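Yến Châu
Print this thread | E-mail this thread

1/ A thread on pay-to-play clauses in bridge rounds. Two term sheets crossed my desk in December with the same clause drafted two different ways, and the difference matters to anyone holding early preference shares.

2/ The basic mechanism: existing investors must take up their pro rata share of the new round. Those who don't have their preference shares converted to ordinary shares. They lose the liquidation preference, and usually the anti-dilution rights as well.

3/ Case one is Tridine. Bridge of £2m, convertible, existing holders only. Conversion is all or nothing. An investor who takes up 99% of the allocation is treated the same as one who takes up none.

4/ Case two is Prurnia. Conversion is proportional. Take up 40% of your allocation and you keep 40% of your preference shares. The rest convert at one to one.

5/ Worked figures for Prurnia. A seed fund holds 200 preference shares with an allocation of £265k. It puts in 40% of that, £106k. It keeps 80 preference shares and ends up with 120 ordinary.

6/ Under the Tridine wording the same fund, putting in the same £106k, would end up with 200 ordinary and no preference at all. It would still hold the new notes.

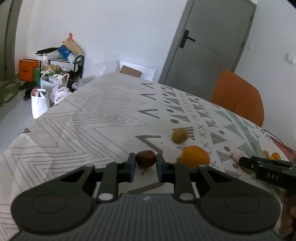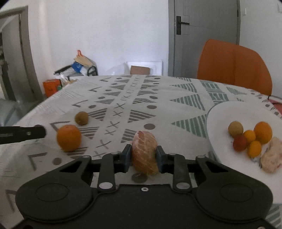

WHAT TO CHECK IN THE DRAFT

7/ Definition of "pro rata". Fully diluted, or issued preference only? If the option pool is in the denominator, allocations shrink and the round may not fill. The first Prurnia draft used both definitions in separate schedules.

8/ Affiliates. A fund should be able to pass its allocation to a sister fund without triggering conversion. Vương Capital asked for this at Stomthorpe and got it in one line. Ask early.

9/ Notice period. Ten business days is common and short. A small fund near the end of its life may need to call capital from its own investors, and that can take longer than the notice runs.

10/ Conversion ratio. One to one is the mild version. I have seen ten to one, which wipes out most of the economic interest. Check whether the ratio applies before or after any anti-dilution adjustment set off by the bridge itself.

11/ Class consent. Changing the rights attached to a class normally needs the consent of that class. Read the existing articles before anyone argues about the new ones. If the lead holds enough of the class on its own, the smaller holders have little say.

12/ My own preference is for the proportional form. The all-or-nothing form raises more pressure than money when half the holders are out of reserves.

13/ General notes only, and not advice on your documents. I'll post the clause wording side by side on Sunday, with the names of the parties taken out.

Print this thread | E-mail this thread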